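Speaker notes: Keeping paper keepsakes at home
Ellbridge Library, Thursday evening talk

Opening

Thank people for coming. Mention that the doors close at 9 and the handouts are by the exit.

Ask who has a drawer of old letters. Most hands go up. Ask who has opened it this year.

Say what the talk covers: letters, cards, ticket stubs, small photographs. Framed pictures and books are a separate talk in May.

What damages paper

Light, damp, heat, and handling. Spend most of the time on damp. Use the Deltenthorpe letters as the case: 60 letters kept in a basement, 4 of them stuck together for good. The rest had brown spots but could still be read.

Attics are no better. Summer heat makes paper brittle. A closet shelf on an inside wall is the best spot in most houses.

Pause for questions here if the room is restless.

Choosing a box

People keep things in boxes they like the look of, and that is fine. A lid with a painting on it can stay in use. What touches the paper matters more than the outside. Put letters in acid-free folders first, then in the box.

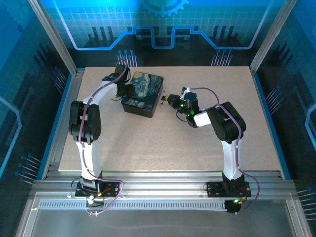
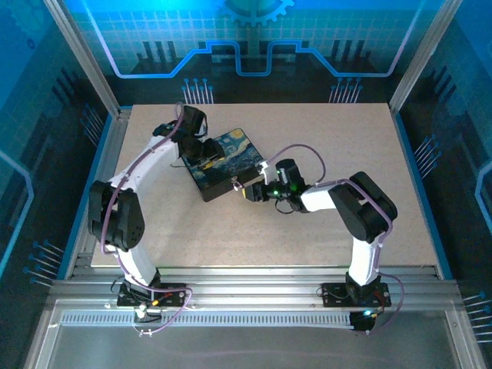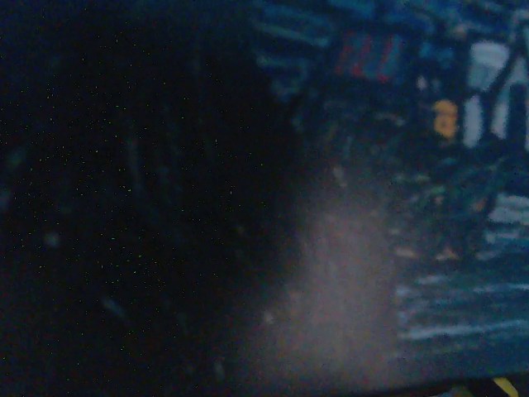

Sorting

Work on a clean table with dry hands. No gloves needed for letters. Gloves for photographs.

Take out rubber bands, paper clips and staples. Rust stains do not come out.

Unfold letters once and leave them flat. Keep the envelope behind its letter.

Write on the folder in pencil: who, where, what year. Do this before lunch, while you still remember what you read.

No more than 30 sheets to a folder. Overfilled folders bend at the corners.

Costs

The Biltura starter pack has folders only. The Ebrahimi set has folders and tissue. Either will do. Pass both around. A box of 100 plain folders is cheaper if two families share.

Closing

Remind them to check the box twice a year. If anything smells musty, take it out and air the room first.

Questions, then coffee.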